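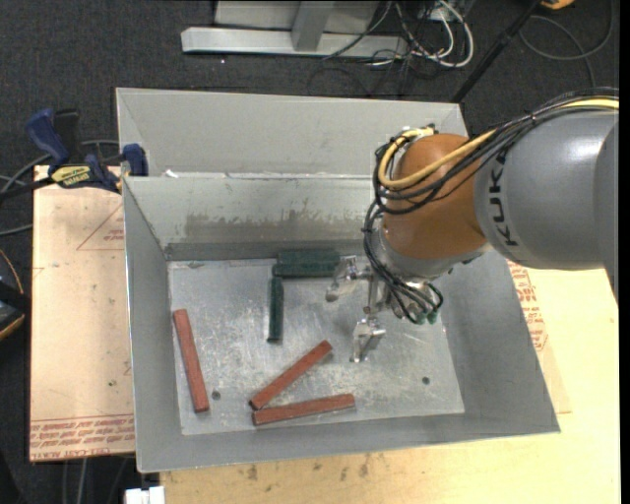 Red and green blocks in the metal bin on the worktable.

Block sets ready for lending

The block sets are back on the lending list after being off it since June. Each set now goes out with a printed list of its pieces, and borrowers are asked to check the blocks against it before bringing them home and again before returning them.

Sosina Mamo sorted the sets over the past few weeks and pulled out the pieces with split corners. Replacements for the long red blocks have been ordered from Fallora. Until they arrive, two of the sets will stay at the Plorkmont branch.

Loans run for 30 days and can be renewed once. There is a limit of four sets per household. Please return blocks to the desk and keep them out of the book drop, where they have damaged covers in the past. Wipe them with a damp cloth if they need it, but do not soak them.

To reserve a set, ask at the desk or call extension 1256.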